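Ticket 3091 — Patio sliding door drags, latch won't catch
Property: Rakomthorpe, garden apartment
Category: Doors and windows
Opened: 26 Oct 2023
Status: Resolved
Posted by: tenant, garden apartment

Original report

The sliding door from the living room to the tiled patio has gotten really heavy over the past few weeks. It used to move with one hand. Now I have to lean on it, and in the last stretch before it closes it makes a grinding noise you can hear in the kitchen. The latch also misses. I push the door all the way over, flip the lever, and it clicks, but then the door slides right back open when I pull on it.

I love this door, by the way! It's the best thing in the apartment and I have it open every evening I can, so I'd like to try fixing it myself first if that's okay with you.

What I've tried so far: vacuumed the track with the skinny nozzle, wiped it with a damp cloth, sprayed some general household oil on it. The oil helped for one evening and then made it worse.

Reply from Novent Property Desk

Thanks for the detailed report. You're welcome to try the adjustments below. Please don't take the panel out of the track by yourself, as it's heavy and we'd rather send two people for that. Also, please stop using the oil. It holds on to grit and turns it into paste.

1. Clean the oil out with warm water and dish soap and an old toothbrush. Dry it fully.
2. Look for dents or flat spots in the metal track.
3. Find the roller adjustment screws, low down on the edge of the sliding panel. There may be a plastic plug over each one.
4. Write back with what you find and we'll go from there.

Update 1 from tenant

Okay, this was a lot more fun than I expected. The toothbrush brought up an amazing amount of black gunk (I went through two toothbrushes and most of a roll of paper towels). The track looks so much better. No dents that I can feel when I run a finger along it, just one small rough spot near the closing end.

The door moves more easily now, maybe halfway back to how it was. The grinding is down to a kind of scratch. The latch still misses every time.

I found the front roller screw right where you said, under a little brown plug. The back one I can't find at all. Is it possible there's only one?

Reply from Novent Property Desk

Good progress. There are two. The back one is often painted or stained over on the older doors at Rakomthorpe, so scrape gently with a fingernail or a plastic card at the same height as the front one.

While you're at it, could you tell us what the lock plate on the stile looks like? We have two kinds on file for that building. One is a wide plate with a hook, the other is a narrow plate with a slot.

Update 2 from tenant

Found it! It was completely hidden under old stain, same height as the front one, and I would never have spotted it. Thank you for the plastic card tip.

The plate is the narrow kind. There's a small round screw near the top and the slot for the latch is below that, darker than the rest of the plate. The wood around it is in good shape, no splits that I can find with my fingers.

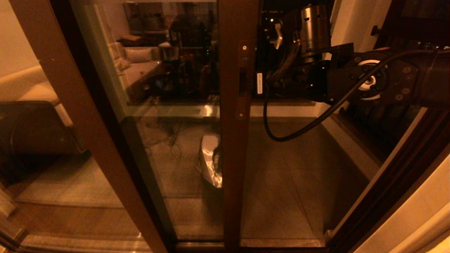

I also did the lipstick test I read about on the Kingi home repair board. You dab a little lipstick on the end of the latch, close the door, flip the lever, and see where the mark lands. Mine landed below the slot, on bare metal. So the latch is coming in too low, and I'm guessing the whole panel has sunk on its rollers. That would explain the dragging too — one cause for both problems, which makes me very happy.

Question before I touch anything: which way do I turn the screws to raise the panel, and how much at a time?

Reply from Novent Property Desk

Your reasoning sounds right to us. On that model clockwise raises the panel. Go a quarter turn on the front, a quarter turn on the back, then slide the door and try the latch. Repeat. If a screw gets stiff, have someone take the weight of the panel by lifting slightly on the handle while you turn. Don't force it, the heads strip easily.

Stop when the gap under the panel looks even from front to back.

Update 3 from tenant

Results, in order:

First quarter turn, both screws: no change in the latch. Scratching noise a bit quieter.
Second quarter turn, both: scratching gone. Latch touches the bottom lip of the slot but doesn't go in.
Third quarter turn, both: the latch went in! But the door leaned a tiny bit, with a thin wedge of daylight at the top of the closing side.
Backed the front screw off by half of a quarter turn: wedge gone, latch still catches.

I've opened and closed it more times than I can say. It glides! I can move it with two fingers. The lever goes down with a lovely solid clunk and the door stays put when I pull on it.

I used a dry silicone spray on the track afterward, the Ginia one from the hardware store, just a light coat wiped with a rag. I hope that's fine.

One leftover thing: the rough spot near the closing end is still there. I can feel it with a finger but the door doesn't seem to care about it.

Reply from Novent Property Desk

Dry silicone is fine. Leave the rough spot alone for now. If the scratching comes back, we'll send someone with a fine file and check the rollers at the same time. Your notes are linked to ticket 2462, which is the same door type with the same complaint.

Please give the track a brush every couple of months, and a proper wash in June when the patio dust is at its worst.

Update 4 from tenant

Still perfect after a rainy night and a windy one. No rattle, no draft that I can feel. I put both plastic plugs back in and touched up the spot where I scraped the stain with a brown furniture marker.

Happy for this to be closed. If the person on 2462 can't find their back screw, tell them same height as the front, and to keep scraping!

Ticket closed by Novent Property Desk. Reason: fixed by tenant, no visit needed.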